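Workshop and Home Bench Tips
Tip Sheet 14: When a Tabletop Gripper Closes and Does Not Let Go

Issued by the Drendia Household Workshop Service
Revised 11 December 2024

This sheet applies to small robot arms used on a kitchen table, craft bench or similar surface. It was prepared after a member's Jollbridge arm held its grip following a release command and continued to draw current until the supply was switched off at the wall. No person was hurt. The motor housing was discolored and one drive gear had to be replaced.

Members are asked to read the sheet in full before using an arm at home. The same steps apply to arms borrowed from the Service.

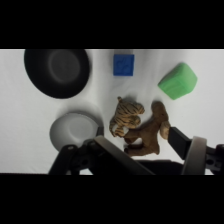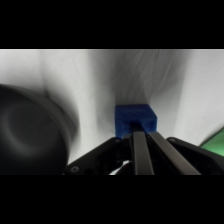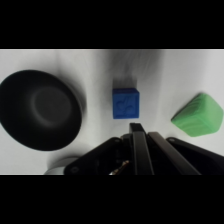 A blue block, a black bowl and a green item on a white surface, with the gripper at work among them.

What Happened

The arm was being used for a simple sorting exercise. On the fourth block the fingers closed as expected. The release command was sent and the control screen reported the gripper as open, but the fingers stayed shut. The operator sent the command again several times. Each attempt loaded the motor further, and a smell of hot plastic followed.

Struan Farquharson inspected the arm in the Service workshop and found two faults. A strand of thread had wound itself around the pivot at the base of one finger. The current limit had also been raised from 6 to 10 in the settings menu, apparently to improve the hold on smooth objects. With the higher limit in place, the motor kept pushing against the jam well past the point at which it should have stopped.

What to Do If the Gripper Sticks

1. Send the release command once. Do not repeat it.
2. Press the stop button. If the arm has no stop button, switch off the power at the wall.
3. Keep hands, sleeves and hair away from the fingers. A stalled gripper may spring open when the power is cut.
4. Unplug the arm and leave it for 10 minutes before touching the motor housing.
5. Turn the drive screw by hand, using the key supplied, until the fingers part. Never pry them open with a screwdriver or a table knife.
6. Remove the object and look closely at both pivots with a flashlight.

An arm that has given off smoke or a burning smell must not be plugged in again until it has been inspected.

Preparing the Surface

Cloth and paper coverings are permitted. A covering should be pulled as flat as possible and clipped at the corners, well outside the reach of the arm. Trim frayed edges before starting. A fold that lifts between the fingers can be pinched along with the object, and a loose thread can travel into the pivots.

Soft toys shed fibers. Where plush items are handled, brush out the pivots at the end of each session with a dry toothbrush. Do not use compressed air, which drives lint deeper into the linkage.

Bowls and other dishes should be light enough to slide if the arm strikes them. Glass and thin china are not suitable. Leave a clear hand's width between a bowl and the object to be picked up, so that the side plates of the gripper have space to pass.

Settings

The current limit should remain at 6. If an object slips, fit new finger pads or choose an object with more texture. Members who find the limit set higher on a loaned arm should return it to 6 and write the change in the loan book.

Run the open and close check before every session with nothing between the fingers. Watch the fingers themselves during the check. The screen reports the command that was sent and does not confirm that the fingers have moved.

Cleaning and Spare Parts

Pivots should be wiped and lightly oiled after every 250 grips. One drop of Somby light machine oil on each pivot is enough. Cooking oil turns sticky and must not be used. Worn pads are replaced in pairs.

Replacement gears and keys are held at the Naidoo Street counter. Bring the old part for matching.

Reporting a Fault

Faults should be reported to Kha Diệp at the Service desk on the day they occur. Please state the model of the arm, the current limit in use, the object being handled and the covering on the table. Leave any thread or lint in place until the arm has been seen. Sheets issued in April carried an earlier version of the release procedure and should be discarded.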